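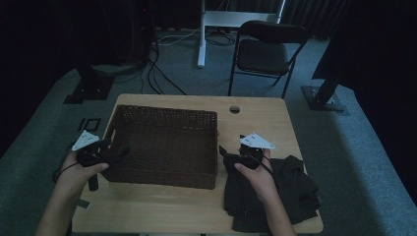
4.2 Comparison of jaw designs

We compared two jaw designs for the hand-held grippers, referred to below as Ollano and Pullby. Both fit the same handle and carry the same marker plate, so the tracking setup described in Section 3 was left unchanged between conditions. The Ollano jaw is a rigid parallel pair with a flat contact pad. The Pullby jaw has a compliant pad that bends as the handle closes.

Figure 4. Cloth handling with two hand-held grippers. The right gripper holds a fold of dark fabric beside the wicker basket. Both grippers carry a white triangular marker plate.

Operators moved pieces of fabric from a pile on the table into a basket, using both hands. We recruited 14 operators, none of whom had used either jaw before. Each worked with both designs, and the order was alternated between operators. The target was 2,000 grasps in total. After removing trials in which tracking was lost for more than one second, 1,577 remained for analysis.

A grasp was scored as a failure if the cloth left the jaws before it passed over the basket rim. There were 287 failures in the retained set. Most occurred with the Ollano jaw on single layers, where the flat pad slid along the cloth as the hand was raised. On thick folds the two designs gave similar results. The Pullby jaw failed more often when operators closed it at a steep angle to the table, and the pad then folded under itself.

Tracking loss did not depend on the jaw. It was most common when one wrist crossed over the other and hid a plate from the head camera. Dark cloth made it hard to find the jaw outline in the images, so jaw opening was read from the encoder in the handle and not from video. The Lumenta controller logged this signal over the cable.

All trials were labeled by Khairul Govindasamy and a second rater, who worked separately. Cases of disagreement were reviewed together and kept only if both raters settled on the same label. The Pullby jaw was used for the policy training runs in Section 5.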